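夹爪在训练数据采集时没松开，把人手指夹了，大家怎么看

发表于 Nov 4, 2021

楼主 半旧螺丝

先说结论免得有人只看标题：手指没断，指甲底下淤血，食指第二节肿了几天。人是我们组负责叠衣服那一项的，用的是手持的那种夹爪，不是装在机械臂上的。

经过是这样。当时她在做“夹住毛衣下摆、往上翻一折、松开”这一段，前面几十遍都正常。有一遍翻到一半，夹爪自己合上了，她左手正按着布料边，食指尖伸在两个指垫中间。她松扳机，不开。再按再松，还是不开。最后是拔了线才松的劲。

供应商是Cendirlow那边转包出来的一家，固件是Bognár写的（这名字是他们组件包的名字，不是人）。我们把日志发过去，两天后回了一封邮件，大意是：日志里没有看到异常闭合指令，怀疑为操作员误触。

我就想问问各位，这个“怀疑为操作员误触”你们信吗？

我是不信的。误触能解释为什么合上，解释不了为什么松了扳机不开。

2楼 灰度发布失败

先问个基础的，你们这夹爪是纯机械联动还是带电机助力？纯机械的话手一松弹簧就弹开了，哪来的“不开”。

3楼 半旧螺丝（楼主）

回2楼：带助力。Vakska那一版改的，说是为了让采集到的开合力和真机械臂上的一致。老版本是纯连杆，没这个毛病，代价是手酸。

我个人一直觉得这个改动没必要。采个数据而已，人手自己就有力反馈，非得加一层电机进去替你用力，然后再去记录这个电机用了多少力，绕了一圈。

4楼 三相不平衡

楼主这个说法我不同意。加助力是有道理的，不加的话人会下意识捏得很死，或者很轻，数据里的力完全没法用。你们采出来的东西最后要放到机械臂上跑，机械臂可没有人手那层皮肤。

至于夹手，我见过的十次有九次是手指放错地方。手持夹爪的规矩第一条就是另一只手不进指垫之间，这个培训里没讲吗？

5楼 半旧螺丝（楼主）

讲了。写在第一页。

问题是叠毛衣这种活，另一只手不按着布，布就跟着走。规矩写的人没叠过毛衣。你试试一手拿夹爪，另一手背在后面，把一件粗针的毛衣叠成方块，叠完了给我看看。

说白了就是规矩和任务本身打架，出了事就拿规矩出来说你违规。

6楼 老猫不上班

楼上这句说到点子上了。我们那边做的是收拾碗筷，手册要求“非持握手保持在工作区外”，任务书要求“用非持握手稳住碗沿”。两份文件同一个部门发的。

7楼 小桥流水线

我比较关心日志。楼主说日志里没有闭合指令，那日志记的是什么？记的是主控发出去的指令，还是电机驱动实际收到的？这是两回事。

我以前在Kisby做过一年驱动板，见过主控日志干干净净，驱动那头因为电压掉了一下重启，重启以后默认状态就是闭合。你从主控那头查，查到明年也查不出来。

8楼 半旧螺丝（楼主）

我问了，记的是主控发出去的。驱动那边没有日志。

采样是每秒249帧，听起来挺密，但它记的压根不是该记的东西。邮件里还特意强调了帧率，好像帧率高就能证明没出事。

9楼 三相不平衡

那也不能证明就是驱动重启。你们现在两边都没有证据，楼主上来就定性成设备问题，我觉得不公平。人家说的是“怀疑”，也没把话说死。

再说拔线就松了，这恰恰说明断电默认是开的。断电是开，重启怎么会是闭？7楼的经验未必套得上。

10楼 小桥流水线

断电松开和上电默认状态是两码事。断电是没力了，指垫被回弹顶开。上电初始化的时候很多驱动要先找零位，找零位就得往一头走到底，有的设计是往闭合那头走。走到底碰到硬限位，电流上来，认为找到零了。中间要是夹着一根手指呢？它也认为找到零了。

我没说一定是这个原因。我说的是这个原因查得出来，上示波器看供电就行，半天的事。他们不查。

11楼 半旧螺丝（楼主）

10楼说的找零位，我回去翻了通信手册，第8章确实有一句“初始化阶段执行闭合归零”，就一句，没有任何警告标志。

放一张现在做的这一项，还是叠毛衣，同样的工位布置。
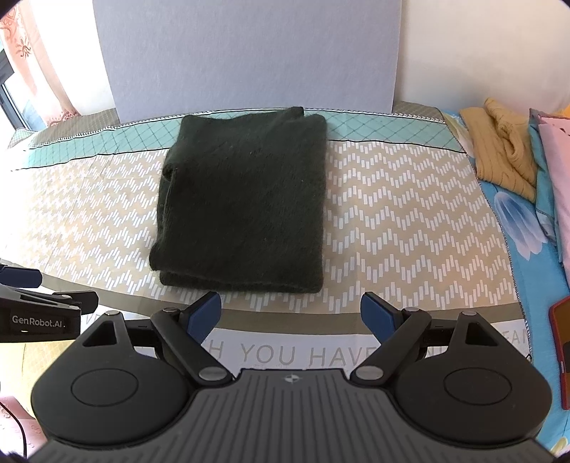 12楼 Tibor Kerekes

归零往闭合方向走这个设计本身就该改，跟谁误触没有关系。我用翻译软件看的帖子，有说得不对的请指出。我们这里两年前就要求所有手持设备归零只能往张开的方向走，改起来就是换一个符号，再把限位重新标一遍。供应商当时也说没有必要，后来我们把它写进验收条款，他们一个星期就改好了。

13楼 三相不平衡

换一个符号，说得轻巧。张开方向的限位精度要是不如闭合方向，归零以后零点是飘的，之前采的数据和之后采的对不上。楼主他们已经采了3858条了吧，我记得上个帖子提过，这些全要重新对齐，谁来干？

14楼 半旧螺丝（楼主）

是3858条，你记性真好。

对齐我来干。我宁可对齐。

而且我得说一句，这3858条里有多少条是在带病状态下采的，谁也不知道。既然驱动没日志，那“平时正常”这四个字也是没有依据的，只能说平时没夹到人。要是归零真的会在中途触发，那数据里应该有一些莫名其妙的闭合，标注的人多半当成操作员手抖给过掉了。

15楼 老猫不上班

这个我信。标注那边见到奇怪的开合，备注一律写“操作不规范”。我看过一批，同一个人连着好几天“不规范”，换了一台夹爪以后忽然就规范了。

16楼 灰度发布失败

那这不就是现成的证据？楼主按设备编号把“操作不规范”的条目拉出来排一下，要是集中在某一台上，供应商的邮件就站不住了。

17楼 半旧螺丝（楼主）

在拉了。麻烦的是设备编号这一栏从四月才开始填，之前的全是空的。

18楼 旁路电容

路过说两句不中听的。你们讨论了一页，全在讨论归零方向、日志、帧率，有没有人算过这个夹爪的最大夹持力该不该有这么大？夹一件毛衣要多大力？

19楼 半旧螺丝（楼主）

力矩上限是可以调的，出厂设在700，单位手册里没写，对，没写单位，我问过，对方说是“内部刻度”。满量程多少也没告诉我们。

现在我自己往下调了一半，叠衣服完全够用，厚毛衣也夹得住。那为什么出厂要设那么高，问了，回答是“兼顾多种任务场景”。

20楼 三相不平衡

这条我站楼主。没单位的力矩上限是不能接受的，哪家都不行。

前面我说误触的可能性，现在也还是这么看，两种原因可以同时存在。但限力没做好，误触一次就伤人，那误触就不能全算在人头上。

21楼 小桥流水线

加一条，急停呢？整个帖子里没有出现急停两个字。最后是拔线解决的，说明要么没有急停，要么够不着。

22楼 半旧螺丝（楼主）

有急停，在上位机的软件界面上，一个红色按钮，得用鼠标点。

她一只手拿着夹爪，一只手被夹着。

23楼 旁路电容

……

24楼 Tibor Kerekes

软件按钮不能算急停。请把这一条单独写进给供应商的信里，不要和别的问题放在一起，放在一起他们只会回答最容易的那个。

25楼 灰度发布失败

有没有临时办法？等他们改固件不知道等到什么时候，活总得干。

26楼 半旧螺丝（楼主）

目前我们自己定的几条，不保证对，欢迎挑错：

力矩上限先调低，谁要往上调得跟我说。

线上加一个带锁扣的快拔接头，放在脚边，脚一带就断电。这个是土办法，难看，但试下来比点鼠标快得多。

按布的手改用一块硬纸板代替，纸板夹坏了换一块。问题是纸板会进到画面里，数据组已经来抱怨了，说模型会学到纸板。我说那就让它学。

夹爪上电以后先空着等归零走完，再拿起来。可是如果是中途重启，这一条没用。

27楼 三相不平衡

脚带断电那个我有意见，走来走去绊一下就断一次，断完重新上电又归一次零，你这是主动给自己制造归零。快拔接头后面要加一个人工复位，断了以后不按复位不许上电。

28楼 半旧螺丝（楼主）

有道理，这个加。谢了。

29楼 老猫不上班

供应商要是最后还是那句“怀疑误触”呢？

30楼 半旧螺丝（楼主）

那就退回老版本的纯连杆，手酸就酸着。我已经跟上面说了，上面的意思是等报告。报告是供应商写，写自己的东西有没有问题，我不太指望。

示波器借到了，明天接上去，让它空转着跑，看供电有没有掉。有结果我在这楼里更新，没结果也更新。

31楼 小桥流水线

探头夹在驱动板的输入端，别夹在电源出口，线上的压降你从电源那头看不见。触发设成下降沿，单次。

32楼 半旧螺丝（楼主）

收到，照这个接。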